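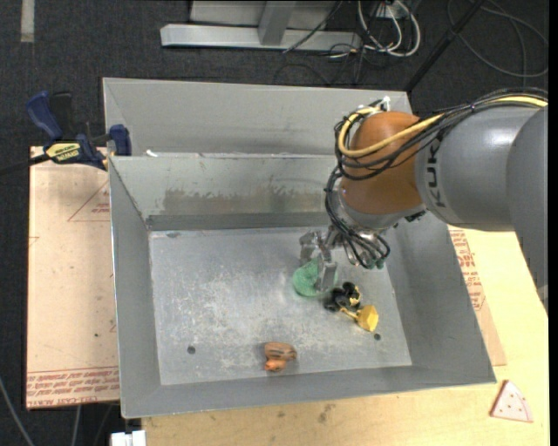
示教数据:手把手拖动还是遥控?

本站使用 Cookie 以改善浏览体验。继续浏览即表示同意。[接受] [设置]

打印本页 | 用电子邮件发送

grurka_lab
发表于 2023年10月25日
我们在做料箱抓取,KUKA 臂加金属夹爪,灰色金属箱,箱里放形状杂的小东西:圆的、带棱的、小玩偶那种。九月开始用遥控采示范,攒了400条。训练出来的策略抓单个物体还行,两个东西挨着就容易犹豫,夹爪停在上面来回晃。想问是数据太少,还是应该改成拖动示教?

铁皮箱
先看你的示范本身晃不晃。操作员犹豫,策略就跟着犹豫。我们删掉了100条中途停顿太久的,剩下的重新训练,比加数据管用。

Adugna
建议改拖动。手上能感觉到碰没碰到箱壁,遥控只能靠眼睛,斜壁附近尤其难。

Mulugeta Hailu
不同意楼上。拖动的时候人的手和胳膊都在相机里,部署时又没有,图像输入的策略会受影响。另外人手推着法兰走,力传感器读数里混了人的力,后面很难分开。做视觉策略我还是选遥控。

Adugna
可以拖一遍记下轨迹,再让机器人自己回放,回放时录图像。

Mulugeta Hailu
回放的前提是物体摆回原位。箱子里的东西碰过一次就挪了,每条都手工复位,一天录不了多少。

铁皮箱
回放适合固定工装,散料不合适。这点同意 Hailu。

grurka_lab
我们确实只用图像,不用力。线缆从腕部外面绕过去,拖动时也碍手,转到某些角度会扯住。那先清数据。停顿多久算太久?

铁皮箱
我用的是2秒,夹爪闭合前后不算。

夜班调试
补充一个:固定相机的话,箱子一定要夹死。我们在 Grenoncombe 那套没夹,录到后面箱子偏了一截,前后两批数据对不上。

grurka_lab
箱子用夹钳固定了,下面垫了板。

Iltska
数量上,我见过做散料遥控的录到将近3,000条才稳定。400条先别急着换方法。多录挨着的情况,别每次都把东西摊开放。还有,操作员最好固定一两个人,每个人下爪的角度不一样。

Adugna
角度多样不是坏事吧,都一个人录,换个摆法就不会了。

Iltska
摆法要多样,同一种摆法的抓法要一致。这是两回事。

grurka_lab
我们是四个人轮着录的,可能也有关系。先按停顿筛一遍,再让一个人专门补挨着的,跑完回来贴结果。

分享(7) | 评论(13)

订阅本版每周摘要:输入邮箱 [订阅]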